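Skotow and Tustance: notes for Thursday's talk

17 July slot, after lunch, so keep it lively. Forty minutes with questions. Water on the lectern this time, please.

## Opening

Good afternoon, everybody, and thank you for coming back from a very nice lunch to hear about a merger. I do know what I'm asking of you. I've spent a good part of my working life around companies buying other companies, and I still find it a peculiar business – a bit like watching two families try to share one kitchen.

*(Pause. If they laugh, carry on. If they don't, carry on anyway.)*

What I'd like to talk about is what happened after Skotow agreed to buy Tustance in May. The price has been picked over in plenty of other rooms, and I've very little to add to it. I'm more interested in the dull months that follow the signing, when the press release has been filed away and somebody has to decide which payroll system everyone is going to use.

## Who the two firms are

- Skotow makes scheduling software for warehouses. Sensible, slow to change its mind, well liked by its customers.
- Tustance is the smaller of the two, with 586 people on the books when the deal was agreed. Its main product is Miranda, the stock forecasting tool, which I suspect a fair few of you have used and possibly sworn at.
- Stivo is the little one that gets forgotten. Tustance bought it a couple of years before and never quite finished bringing it in, so Skotow found itself buying a company with another company still in its wrapping.

Ask for a show of hands here: who has worked somewhere that was bought? Who has been bought twice? Give the second lot a kind word.

## The question of Miranda

Now, Miranda is really why the deal happened. Skotow could tell a warehouse when to load a lorry, and Miranda could tell it what ought to be on the lorry, and you can see why someone thought the two should be introduced.

The first plan was to fold Miranda into Skotow's own product within 12 months and retire the name. I thought that was too quick, and I said so at the time, though I'll admit I've been wrong about that sort of thing before. Customers grow fond of names. They've got them written on training sheets and stuck up beside the kettle, and they've built their Monday mornings round them.

The plan has since been softened. Miranda keeps its name and its login page, and the joining up goes on underneath, where most customers needn't think about it. It costs more to run things that way for a while, and I think it's money well spent.

*(Don't get drawn into pricing here. If someone asks, say I'll come to it at the end, and then do come to it at the end.)*

## Contracts and promises

Skotow took on 40 customer contracts that had special terms in them. Some were perfectly ordinary discounts. Others were promises made over the phone and tucked into a side letter, and finding the side letters was a job in itself – I do wish I were exaggerating.

What worked well, I think, was ringing the customers up and asking. It sounds terribly simple. People were on the whole very decent about it, and several had forgotten the special terms altogether until they were reminded of them.

Mention the cut-off: any customer paying for more than 100 seats got a visit in person, and everyone else got a call. A couple of the smaller ones felt a bit left out by this, and with hindsight I'd have written to them first to explain.

## What I'd ask of a buyer

Slow down here, and look up from the page.

1. Read the side letters before you sign, even the boring ones.
2. Tell the staff which office they'll be working from as soon as you know it yourself. They will forgive a great deal if they aren't left guessing over the summer.
3. Find the Stivo. There's very often a half-finished purchase hiding inside the one you're making, and it will have its own invoices and its own way of doing holidays.

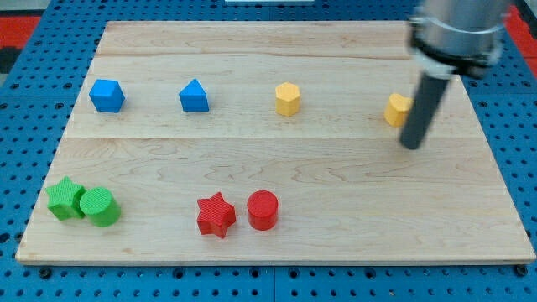 ## Questions

Pricing first, as promised. Renewals stay on the old terms until they come up, and new customers go on to the Skotow list.

If the microphone is slow getting round, repeat each question so the back rows can hear it. Thank the organisers, and remind people that tea is in the foyer.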